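Got asked again how I keep the boys' soccer kit from stinking out the hall. Quick notes, kickoff's in an hour.

- Mud: let it dry first. Then brush. Wet mud just smears.
- Shirts inside out, cold wash, no softener. Softener wrecks the stretch and holds the smell.
- Boots: pull the insoles, stuff with newspaper, change the paper after 3 hours. Never on the radiator, the glue goes.
- Grass stains on white shorts, white vinegar and water, half and half. Leave it while you eat.
- Shin gaurds: dish soap, old toothbrush. Air dry outside if you can, even in February.
- Goalie gloves. Lukewarm water, squeeze, don't wring. Carmela Vitale ruined two pairs wringing.
- Socks get pinned in pairs before they go in. Number in laundry marker inside the cuff.
- Bag itself: empty it the same night. Baking soda in the bottom, shake out in the mroning.

More when I get back, still have to find the pump.
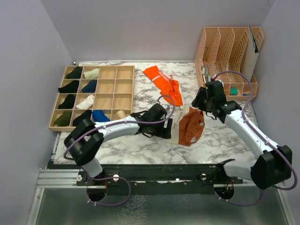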